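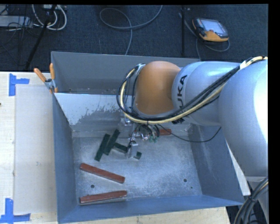
One reader asked, under the last part, whether it wouldn't be simpler to line the blocks up in a neat row and be done with it, and why anybody would want an arm to rummage in a bin when the table is perfectly good.

It's a fair question, and I did spend most of March with everything in neat rows at our shared workshop in Mesbridge. Rows are where you should start, and if you haven't got the arm picking from a row yet, please go back and do that part first. But rows need someone to lay them out again after every go, and after a few evenings of that you will be very ready for a bin. So this part is about getting a gripper down among loose blocks and out again without bending anything.

What you need

A metal bin with a flat floor and walls that won't flex. Ours is second-hand and its floor is well scratched, and it has done very nicely. Seven blocks or so, long and narrow, in two colours that are easy to tell apart (we use dark green and reddish-brown). A spring clamp or two, a roll of coloured tape, a roll of white tape for the cables, and something stiff and flat to act as a set-down sheet beside the bin. You'll also want a notebook, because you will not remember your heights from one week to the next, however sure you feel at the time.

Fixing the bin

Put the bin where the arm can reach all four inside corners with its elbow still comfortably bent. Move the arm there slowly by hand control, corner by corner, before you fix anything down. I skipped this the first time and had to shift the whole lot across the table after tea, with all my points already taught, and I was not good company that evening.

Once you're happy, stop the bin from wandering, and give it a firm push with the arm well out of the way to check. If it moves for you, it'll move for the gripper, and every position you saved will be wrong by that much. Then tape the corners of your set-down sheet. We use blue tape laid as little right angles, so that if the sheet gets knocked it can be slid straight back into place. It's a five-minute job and I'm fonder of it than of anything else in the build!

Sorting out the cables

Open space is very forgiving of a floppy cable and a bin isn't. With the wrist turned and pointing down, anything hanging low will find the rim. Gather the thick cables along the arm, tape them in a bundle, and leave a good wide loop near the wrist so that it can turn without tugging. Then run the wrist through its full twist, in both directions, at the slowest speed you have, and watch the loop the whole time. Have a look at the thin single wires too, as these tend to get left out of the bundle and sag by themselves.

Setting your heights

I work with three. The first is the travel height, where the arm may go sideways as it pleases. Ours is 500 mm above the bin floor, which is generous, and I'd rather it was generous. The second is the hover height, just over the tallest heap of blocks you expect. The third is the floor stop, the lowest point the finger tips are ever allowed to reach, and for that you want a small gap over the bare metal. Slip a folded card under the fingers and stop lowering when it only just drags.

Do measure the floor stop in the middle and near each wall. Old bins are rarely flat, and if yours has holes in the floor, as ours has, don't measure over one of them. Take the highest reading and use that everywhere.

The one rule I would ask you to follow to the letter is that the arm goes straight up to travel height before it goes sideways. No shortcuts over the wall, even when it looks as though there's bags of room.

Your first picks

Start with one block, lying by itself near the middle. Lower, close, lift, carry it to the sheet, let go. Stay at the slowest speed and keep your thumb near the stop. When that's dull, add a second block beside the first at much the same slant, so the gripper has to get a finger in between. This is where most of the trouble lives. If the finger lands on top of the neighbour, widen the opening a touch or come at it from nearer the end of the block.

After that, let them cross and lean on each other. Pick from the top of the heap down, and leave anything tight against a wall until last. For those we added a small nudge: the closed fingers go down between block and wall and push inwards a little way before the proper pick. Cele, our name for the picking program, tries the nudge twice and then leaves the block alone.

Keeping a record

Write down every miss and what was lying next to what. Program number 314 in our notebook was the first to clear the bin, and the page before it is nothing but crossings-out. The friendly lot at the Grasunine workshop use a spreadsheet instead, and theirs is far easier to read than mine, so take your pick.

Before you leave for the night, send the arm up to travel height, empty the gripper, and check that the clamps haven't crept. If the bin has been moved at all, measure the floor stop again before the next run.

The next part deals with telling the two colours apart under the workshop lights, and I'll put up the Tronham bracket drawings with it for those of you still waiting on them.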